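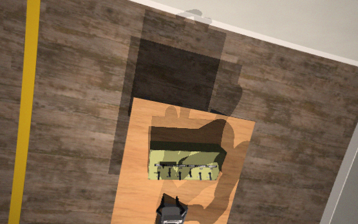 The meeting opened with the report on the simulation trials for the switch task, carried out jointly by the Vivex and Jament groups during July. Members had received the written report beforehand and it was taken as read. The Vivex representative said that the purpose of the trials was to find out how far a policy trained wholly in simulation depends on fixed lighting and fixed surfaces. Discussion centred on the device used in every trial, a box on a wooden table with six toggle switches in one row on its front panel, and on the way shading across that panel leaves some of the switches hard to pick out from the dark patches. It was agreed that this shading, and the shadow the arm throws across the table, should be treated as part of the test conditions and recorded for each trial.

**Minutes of the previous meeting**

The minutes were accepted with one correction. Under "Equipment", the reference to Fukance should read MacDonald.

**1. Method**

The Vivex representative explained that each trial begins with the arm in a set starting position and an instruction naming one switch by its place in the row, counted from the left. A trial is scored as a success if the named switch changes state and no other switch does. Contact with a neighbouring switch that does not change its state is noted separately.

The plan called for 800 trials. Of these, 706 were completed and scored. The remainder were stopped by a fault in the reset routine, which at times left a switch resting between its two states. The group had considered scoring these by hand but decided against it, and members supported that decision.

The Fukance representative asked whether the stopped trials were spread evenly across the lighting settings. The Vivex representative replied that they appeared to be, but that the check had been done quickly and would be repeated.

**2. Results to date**

The Jament representative reported that the policy trained with varied lighting did better than the policy trained under a single light source, and that the gap was widest where the arm's own shadow reached the front panel. Under even lighting there was little to separate them.

Errors were mostly of one kind: the gripper arrived at the switch beside the one named. Errors at the two ends of the row were fewer than errors in the middle. One member suggested that the ends of the panel serve as landmarks. Another thought the starting position of the arm a likelier cause, as it favours certain approaches. The question was left open.

Changes to the floor and wall textures had a smaller effect than expected. The MacDonald representative cautioned against reporting this as a finding until more textures have been tried - the present set is narrow and mostly wood.

**3. Transfer to hardware**

The MacDonald representative advised that the physical test bench would be free for about 30 days from the date of this meeting. Members discussed whether to start hardware trials at once or wait for the reset fault to be repaired. It was noted that the fault belongs to the simulator and would not affect the bench, but that the comparison would be weaker without a full set of simulated results.

**Motion:** That the missing simulated trials be rerun before hardware trials begin. Carried, with 2 members opposed. Those opposed asked that their concern about the loss of bench time be recorded.

**4. Data sharing**

Fukance asked for access to the full trial logs, including the rendered views. Vivex and Jament had no objection. The logs will be shared in their present format, with a short note on how the switches are numbered.

**5. Action items**

- Vivex to repair the reset routine and rerun the missing trials.
- Vivex to repeat the check on stopped trials by lighting setting.
- Jament to add a second starting position for the arm and report on middle-of-row errors.
- MacDonald to confirm the bench booking in writing.
- Fukance to propose further floor and table textures, including some that are not wood.

**6. Other business**

A request to change the colour of the device panel was deferred to the next meeting.

Minutes prepared 6 August 2021 and circulated to all member groups for correction.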